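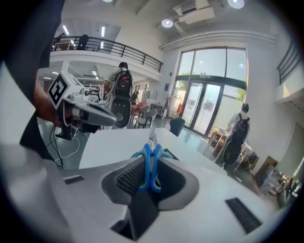 P. Orlandini

About Urkavar

Urkavar is a sewing and alterations school in Olbridge, upstairs from a shop that sells aquarium supplies. We teach adults to hem, mend, take in, let out and, if they stay long enough, make a coat. We also take in alterations from the public, which pays for the heating.

People ask about the name. It was painted over the street door when we signed the lease, in gold letters somebody had clearly paid good money for, and the quote for removing it was more than our first month's rent. We have since heard that it was a rug importer, a dance studio and a brand of throat lozenge. All three have been confirmed to us by people who have lived in Olbridge their whole lives.

I started the school after a decade doing alterations in the back of a dry cleaner. The work was fine. What wore me down was the conversation at the counter, which was nearly always the same one. A customer would put down a pair of pants with two inches of loose hem and say, a little ashamed, that their grandmother could have done this. I would say it would be ready by five. After several years I began saying that I could show them how, and my employer began suggesting I might be happier elsewhere.

The first class met in September with four students and three working machines. The fourth machine made a noise like gravel and is still with us. It sews a beautiful straight stitch provided you don't ask it to go backward.

What we teach

Everyone begins with Mending, which runs for six weeks. You bring things you already own and have already ruined. We do buttons, hems, split seams, zippers, pockets with holes in them and the elbow of the sweater you can't throw out. There is no project bag and no kit to buy. Students sometimes arrive disappointed by this, having hoped to make a tote. There are enough totes.

After Mending comes Fit, where you learn why your shirts pull across the back and that it isn't your fault, or that it's only partly your fault. Fit involves being measured by a stranger and writing the number down on paper. We've had more people go pale over this than over the seam ripper.

The long course is Coat. It takes most of a winter and uses a pattern we drafted ourselves, known in the house as the Vastness. The Vastness was meant to be a slim, sensible overcoat. An error in my arithmetic at the drafting stage gave it a great deal of room through the body and sleeves you could keep a cat in. The first student to finish one wore it to the farmers market and came back with two people who wanted to sign up. We have left the arithmetic alone ever since. It now comes in five sizes, all of them too big.

We don't teach quilting. We have nothing against it, but quilters are better at measuring than we are and it makes for an uneasy room.

The premises

We have 528 square feet, and the cutting table gets most of it. The rest is divided among the machines, the ironing station and a fitting corner with a curtain that closes if you hold it. The windows face north, which is lovely for matching thread and less lovely in January.

The stairs are steep and there are a lot of them. If stairs are a problem, write to us before you book. Our downstairs neighbors let us use their back room for hand sewing classes, and it's warmer than ours, if you don't mind the humming and the occasional feeling of being watched by a large gray fish.

Coffee is provided. It's not good coffee. Please keep it off the cutting table, where a previous generation of coffee has already made its views known on a length of cream wool.

How we charge

By the course, up front, with a discount if you bring someone. Miss a class and you can make it up in the next round. Miss all of them and we'll assume you were after the receipt.

Alterations are priced by the job from the list on the wall. The list was written by hand some time ago and I'm aware the prices are low. I'm also aware that the customers who mention it never round up. Wedding work needs eight weeks. We say eight weeks every spring, and every spring a dress comes up the stairs with nine days to go. We do it – we always do it – but you will be charged extra and you will have to hear about it.

A few numbers, as the web people told us an About page should have some

261 people have finished the Mending course. The alterations ledger stands at 2,103 jobs, most of them pants. We own around 1,000 loose buttons, sorted by color by a student who was waiting out a thunderstorm and got carried away, then knocked over by me.

What we believe

I was told there should be a section on values as well. We think most clothes can be fixed by the person wearing them, given an evening and decent light. We think pressing is half of sewing and that everyone who skips it can tell later. We think a visible mend is fine and an invisible one is fine, and we'd like both sides to stop writing to us.

We also believe in telling people when a thing isn't worth saving. A polyester lining that has gone to shreds under both arms has had its life. Cut off the buttons and let it go.

Finding us

Gold letters, side door, second bell. The first bell is the fish people, who are very patient. Evening classes start at 6:30 and the street door locks at 6:45, so if you're running late, call up from the sidewalk. Someone near the window will throw down the key in a sock. New Mending classes open whenever the last one ends, and the waiting list is a sheet of paper taped inside the door.

Filed under: About / Our School / Sewing & Such
47 shares | 4 comments

buttonbox_olb
Took Mending last fall and have now hemmed every curtain in my house, including two that were fine. Is the next Coat class evenings again?

thirdfloorwalkup
My mother swears it was a dance studio. She says she took tango there.

Urkavar (reply)
Evenings again, yes. And please ask your mother whether the fourth stair creaked back then too.

slowstitcher
Vastness owner here. I got it on over a backpack. Ten out of ten, would get lost in it again!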